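My mother-in-law has asked me to bring "just fruit" to the July reunion. I have been in this family long enough to know that is a test.

Background for new followers: last year I brought a pasta salad. Ermira Mladenović, who is an aunt of some kind, asked me whether it was meant to be served at that temperature. I still think about it in the shower.

So. Fruit. I got a quote from Curkside for a platter. They wanted $59 and the melon was "seasonal, subject to substitution." Substitution with what? They would not say.

Then I asked the family group chat what people like. Seven replies. Ilir wants grapes but not the green ones. Viorica says she's off fruit. My husband sent a thumbs up, which was not one of the options.

Blagoje Georgiou wrote 400 words on how peaches were better when he was a boy. I read all of it. He does not say what he'd like me to bring.
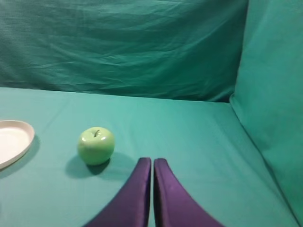
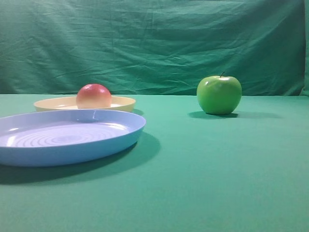

Apples keep. I will say that for apples.
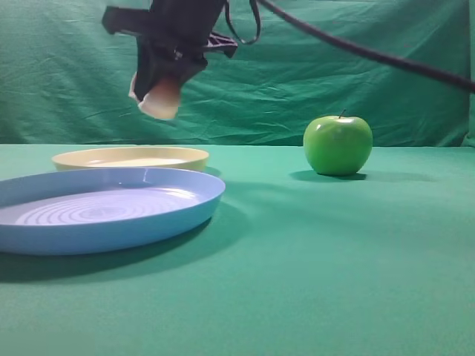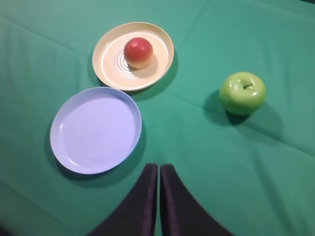 Several of you are asking the same thing so I'll put it here.

Can you cut apples the night before without them going brown?

Half a teaspoon of salt in a quart of cold water, soak the slices for ten minutes, rinse, then into a sealed container in the fridge. Lemon juice works too but then everything tastes like lemon.

Mateja Dimitriou has let me know, privately, that she is also bringing fruit. She says hers is "more of a display." There are going to be skewers.

I looked up how to carve a watermelon into a basket. The video is 49 minutes long and the man is wearing a chainmail glove. I do not own a chainmail glove.

Current plan: whole apples in a bowl. Let people do their own cutting. My husband says this looks like I'm not trying. I asked him what trying looked like and he went to check on the car.

Update, I have been moved to napkins. Mateja has fruit. It was decided by phone and I wasn't on the call.

Does anyone know if there's a wrong kind of napkin? Asking before Ermira does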